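OK, week two of the gripper swap and I have opinions. Thread!

Quick recap: Martim Calado and I are trying two sets of fingers on the same pair of arms, same controller. The Civach fingers are what we had all spring. The Hurent ones showed up Thursday and cost us 486 bucks a pair, so I really wanted to love them.

The job is PVC pipe. Pick up a pipe, bring it to a fitting, push it in until it seats. Sounds easy, right? Round, slick, white plastic, and the long ones swing around like a fishing rod the second you grab them off center.
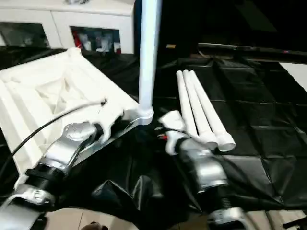 Civach grips harder, no contest. But it rolls the pipe a little as it closes, and by the time you're lined up with the socket you're off by 2 degrees and the whole thing jams – every time I think I've tuned it out, it comes back.

Hurent is softer and slower to close. Way better at holding elbows though! 28 tries on Friday's settings and I only had to step in for a handful, mostly my own bad approach angles.

Eduardo Garcia asked if the wrist cameras make a difference. For the last inch, yes, big time. The head view gets blocked by your own gripper right when you need it.

Still want to try different finger pads on the Civach set before I pick. If anyone has run silicone pads on pipe, tell me what thickness – my first batch peeled off by lunch.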